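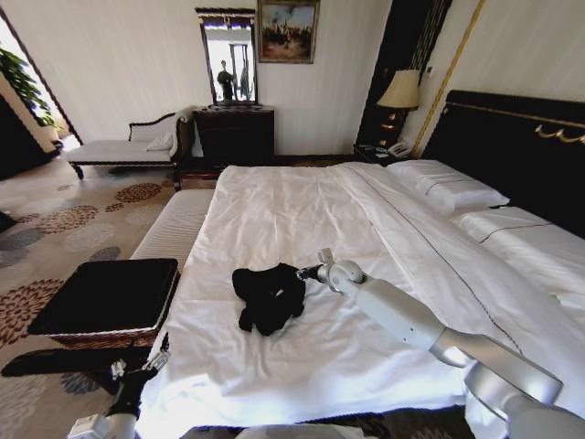

4. Why People Drive Past Their Own Airport

4.1 The question, again

I said in Section 2 that the Lirley numbers bothered me, and I want to pick that back up before getting into the interviews. Lirley has a perfectly good small airport. Parking is cheap, the security line is short, and the morning flight gets you to a hub in time for most connections. And yet a big share of the people who live close enough to hear the planes get in their cars and drive about 68 miles to Pranddale instead. The industry word for this is leakage, which makes travelers sound like a plumbing problem, but I'll use it anyway since everyone else in this literature does.

The usual explanation is price. Fares out of Pranddale are lower, people like lower fares, end of story. I believed it myself when I started. I had even sketched out a nice tidy model with fare difference on one side and driving cost on the other, and I was rather fond of it. Then Evangelia Kouris and I sat down with our first handful of travelers and almost none of them had compared the two fares. They hadn't looked! Several couldn't tell me what the Lirley flight would have cost, even to the nearest hundred dollars. So the model went in a drawer and we went back to asking people what they did.

4.2 Who we talked to

We collected 139 survey cards from households within a half-hour drive of the Lirley terminal, and from those we picked 44 people for longer interviews. Everyone in the interview group had taken at least one round trip by air in the past year. Evangelia did most of the evening calls. I did the kitchen-table ones, which ran long (my fault, I'm a talker). Tariq Cheema coded the transcripts without knowing which airport each person had ended up using, and then Evanthia Bakalis coded a portion of them again so that we could see where they disagreed. Mostly they disagreed over the word "easy," which turned out to be hard enough that I've given it its own subsection.

One caution before the results. Our cards went to homes, so anyone flying into Lirley from somewhere else is missing. Visitors probably think about all this very differently, and I'd love for someone to go ask them.

4.3 The last flight home

The biggest theme by a long way was the trip back. When people talked about going out from Lirley, they were cheerful. The early departure was fine, the walk from the car was short, somebody at the counter knew their cousin. When they talked about coming home, the mood changed. There is one late arrival into Lirley each evening, and if your first flight is delayed and you miss it, you wait for tomorrow.

Out of Pranddale, you might still get stuck, but there are more flights to be put on, and there is always the car. "I can fix it myself from there" was how one retired teacher put it, and I heard some version of that sentence over and over. People weren't describing a calculation about how often the late flight gets missed. Most of them had no idea how often. They were describing one bad night, theirs or a sister's or a coworker's, and the night had stuck.

The stories tended to skip the airport almost completely and go straight to the hotel. I have page after page of hotel in my notes: the shuttle that took forever, the front desk with one clerk, the room with nothing in it you would have packed for a night away. A bed with a creased white sheet and something black lying in a heap on it (Figure 1) is a pretty ordinary sight, but an unplanned room was what people led with when I asked them about flying. The flight itself got maybe a sentence. One man spent a good ten minutes on a toothbrush from a vending machine and never did tell me which city he was in.

I think this matters for how we build leakage models. A missed last flight is rare enough that it barely moves an average. If you put delay into the model as expected minutes, the overnight stay gets spread so thin over all the trips that it disappears. The travelers don't spread it. They hold it in one lump, and they'll drive a long way to avoid it.

4.4 What "easy" means

Back to that word. Tariq and Evanthia both flagged "easy" as a code early on, and then found they were using it for opposite things. Some travelers called Lirley easy because of the building: small, calm, you can see your gate from the door. Others called Pranddale easy because of the schedule, even while they complained about the parking garage and the walk. A few used it for both airports in the same answer, and when I asked about that they looked at me as if I were being slow. Fair enough.

We ended up splitting the code in two. "Easy to use" covers the time between leaving your house and sitting down on the plane. "Easy to recover" covers what you can do once something goes wrong. Lirley wins the first for nearly everybody. Pranddale wins the second. And among the people who had been stranded overnight at any point, anywhere, the second kind was the one that decided which airport they used. I'm being careful with that claim, because our group is small and people are good at giving reasons after the fact, but the pattern held up when Evanthia recoded her portion and it held up again when I took out the loudest storytellers.

4.5 The Sfakianakis timetable

We did get one small piece of luck. Partway through the interviews, Sfakianakis, the charter operator that runs the feeder service from Derngate, moved its evening departure later by a little under an hour. It was supposed to help people make it home from meetings. Marina Kouris pulled the old and new timetables for me and we lined them up against the hub arrivals, one row at a time, on my dining room floor.

The later departure gave connecting passengers more slack, so if the recovery idea is right, nervous travelers should have liked it. Did they? Well, eight of our interviewees had heard about the change at all. Of those, most thought the new time was worse, because to them "later" sounded closer to the edge of the night. I had expected the reverse and I said so in my notes, in capital letters. The slack is invisible unless you read the timetable the way a planner does, and who does that for fun? (I do. I've been told it's a problem.)

I don't want to hang much on so few people. Still, it suggests that adding slack and telling people about slack are separate jobs, and that the second one may be getting skipped.

4.6 Things I'm less sure about

Families with small children didn't fit very well. They had the strongest reasons to fear a night away and some of them flew from Lirley anyway, every time, because getting two kids through a parking garage shuttle was the thing they dreaded most. Evanthia Athanasiadis, reading a draft of this section, suggested that dread might be the real variable and that it simply attaches to different parts of the trip for different people. I like that a lot, but I can't test it with what we have. The interview guide asked about inconvenience and delay, and never used the word.

I'm also unsure how far any of this travels. Lirley has one late arrival. An airport with two would be a different place to come home to, and an airport with none might not get these stories at all, since its residents would have made their peace with the highway years ago. Section 5 takes up the second case, using the Derngate cards.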